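Kuscombe Water District
Operations and Maintenance Meeting, Minutes
Oct 7, 2022

1. Previous minutes
Approved with one correction. Item 4 should read "Corkum main," not "Corkum lateral."

2. Corkum main, valve replacement
Three gate valves on the Corkum main failed to seat during the fall exercise program. Replacement valves are on order through the Toledo supplier. The shutdown will be at night, with notices hung on doors two days ahead. The contractor is to submit a bypass plan before the shutdown date is set.

3. Meter reading
The Kekow route has 67 meters that did not report in the last cycle. Field staff found flooded pits at the low end of the route and dead batteries elsewhere. Flooded pits will be pumped and the lids reset. Accounts on the route will be billed on estimated use for one cycle and adjusted at the next actual read.
Action: operations to return a list of pits needing new lids.

4. Hydrant flushing
Flushing is complete north of the rail line. The south side starts after leaf pickup. Discolored water calls are to be logged by street, with the time of the call.

5. Budget transfer
Moved and seconded to transfer $3,000 from vehicle repair to pipe fittings. Carried.

6. Tank inspection
The Kuscombe tank was last drained and inspected under the prior contract. Bids for the next inspection will be opened at the regular meeting. Scope to include the overflow screen, the ladder and the interior coating. The alternate for cathodic protection testing stays in the bid form as a separate line.

7. Adjournment
Meeting adjourned with no further business.

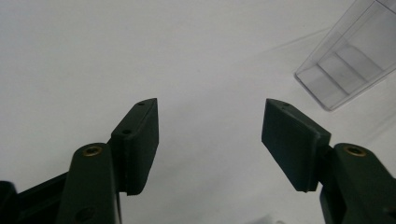

What happens to an account on the Kekow route if the estimated bill is too high?
The difference is credited after the next actual read.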